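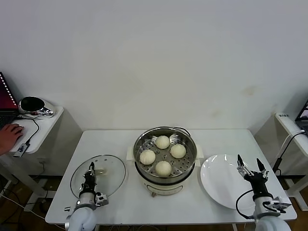
FLESTMONT, April

Home | Kitchen | Household | Archive | About | Contact

Steamed buns have been a regular part of our household meals for several years, and readers have asked more than once for a plain account of how they are prepared and served. The present entry sets out the method as it is currently followed, together with some remarks on the electric steamer, which replaced the stacked bamboo baskets last winter.

The steamer stands on a white table against the wall, with the plate on the right and the lid laid flat on the left. This arrangement was adopted after a period in which the lid was put down wherever space could be found, generally on top of something else. Left-handed members of the household are free to reverse it. The wall is due to be repainted, and the marks on it will be dealt with at that time.

Four buns are steamed at once. The basket would accept more if they were pressed together, but buns that touch will join at the sides and tear when they are separated. They are therefore set in a diamond, with room between them. The stainless steel floor of the basket has rows of small round holes, and a square of baking paper may be placed under each bun if the dough is on the soft side. I no longer use paper for plain buns.

The dough is made with flour, warm water, dried yeast, a little sugar and a spoonful of oil. It is kneaded for 8 minutes and left under a cloth until it has grown noticeably. After shaping, the buns are given a further 10 minutes to rest. This second rest should not be omitted on busy evenings, as was attempted in our kitchen in April of last year with results that were eaten out of politeness.

Steaming begins once the water is properly hot. The lid is glass, and one can follow the progress of the buns for the first few minutes before it clouds over. It should not be raised during this time. At the end the dial is turned off and the lid is left in place for a short while. It is then lifted by the knob and tilted away from the face, so that the water collected underneath runs to one side and does not fall on the buns.

A large plate is recommended, with a raised rim if one is available. Ours is wider than the meal strictly requires, and it allows the buns to be set down without stacking. Tongs are satisfactory provided they are held lightly.

The basket is washed by hand the same evening. A soft brush is sufficient for the holes.

Shares: 40 | Views: 561 | Comments: 3

Fitriani Saragih
Thank you for this. My mother always wrapped the lid in a tea towel to catch the drips. Would that be safe with an electric one?

Andri Bühler
I use milk in place of half the water and find the buns stay softer the next day. They do brown a little in colour, though.

Engelbert Eberhard
What flour do you use? Mine come out rather yellow with the ordinary plain flour from the supermarket.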